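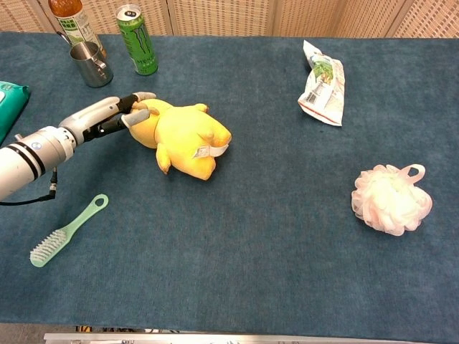

Bodton Picks a Color, and It Is Yellow

By Annag Niven
2024-06-11

After 22 years without an official color, Bodton has one. Voters chose yellow over green by a margin of 87 in a mail-in ballot that drew 3904 votes, a turnout the town has not managed for a mayor in living memory.

The result was read out on the steps of Town Hall by clerk Chiamaka Afolabi, who wore gray.

"I was advised not to wear a color," Afolabi said. "Then someone asked me if gray was a late entry."

Bodton lost its old color, a dark red, when it split from the Haldane school district and Haldane kept the uniforms, the band jackets and a large amount of bunting. Since then the town's letterhead has been black, its street signs have been whatever the county sends, and its softball team has played in white, a practical choice for people who do not slide much.

The question came back in March, when the town needed new trash cans for Main Street and the supplier's order form would not go through with the color box left blank. A staff member typed "any." The supplier called to say that "any" was not a color. The matter went to the town council, which talked about it for most of an evening and then did what it does with anything people might get angry over, and put it to a vote.

Blue was expected to be on the ballot and was dropped early. Haldane switched to blue some time ago, having apparently grown tired of the red it fought so hard to keep. Several residents asked if Bodton could have the red back. Haldane's reply, read aloud at the May meeting, was that the red was "in storage."

That left green and yellow, and people who had never held a view on either discovered they had been passionate about one of them since childhood. Lawn signs went up. The green side made the natural case, which was that there were already a great many trees. The yellow side said this was exactly the trouble, and that a green trash can in front of a green hedge would serve only those who already knew where it was.

There was one debate, held in the high school gym, and it ran long. A speaker for green called yellow "the color of being told to slow down." A speaker for yellow said that had he driven down Mill Road lately he would know the town could use it. That got the biggest hand of the night, including from a good part of the green section, which mostly lives on Mill Road.

Yellow, but which

The ballot said "yellow" and nothing else. It was thought at the time that this would keep things simple.

The town now has to pick a shade, and the paint chart at Grarnar Hardware has been handled so much that the store has taped a copy to the counter and put the good one in a drawer. The names on it have not helped. One faction likes a strong, warm shade that the chart calls Bell Pepper. Another prefers a paler one called Porch Butter, which opponents say looks like white paint that has been near a smoker. A third group wants the yellow that is already on the fire hydrants, on the grounds that it is already on the fire hydrants.

"Yellow is for lemons, baby chicks and half the toys in any house with a toddler in it," said one woman waiting to look at the chart. "You can't tell me those are all the same thing." She had voted green and seemed to be having a nice time.

Shoppers have been bringing things in to match. The store has been shown a raincoat, a school pencil, a slice of cheese in a sandwich bag and a very old phone book. The cheese matched nothing, the manager said, and he would like it noted that he did not ask for it.

Afolabi said the shade will be settled by the council at its next meeting and will not go to a ballot. Asked if she was sure, she said she was very sure.

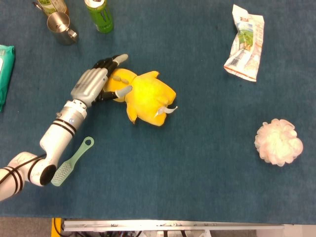 What it will cost

Less than feared. The town has set aside $400 for the change, most of it for letterhead and a new banner for the front of Town Hall. The trash cans were going to be bought anyway and cost the same in every color but copper, which one council member did ask about.

Street signs will stay as they are. So will the police cars, after the chief sent the council a one-line email that has not been released but is understood to be short even for a one-line email.

The softball team will change. Its new shirts are being made by Flodum, the print shop behind the post office, which had the foresight to stock up on yellow shirts before the vote and the further foresight to stock up on green ones too. The green ones are now on sale. They have been selling well, and the shop believes some people plan to wear them to the games.

No recount

A margin that narrow had people asking about a recount, and a few in the green camp did look into it. Under town rules the request has to be made in person, in writing, before noon on the second working day. The letter was handed in at ten past twelve. The man who brought it said he had been stuck behind a truck on Mill Road that was, for once, obeying the limit.

He has taken it well. He told the clerk's office that he could live with yellow as long as it was the hydrant one, and has since been seen at Grarnar's counter explaining this to the Porch Butter people.

Haldane sent a note of congratulations, on blue paper.

The first of the new trash cans should be on Main Street by the end of summer. Until then the old ones will remain in place. They are brown, a color that received nine write-in votes, all of which were ruled invalid, and one of which came with a drawing.

The council meets next at 7 p.m. in the lower hall. The shade is third on the agenda, after parking and geese. Residents who wish to speak should sign up at the clerk's window and are asked to leave their samples at home, food samples in particular.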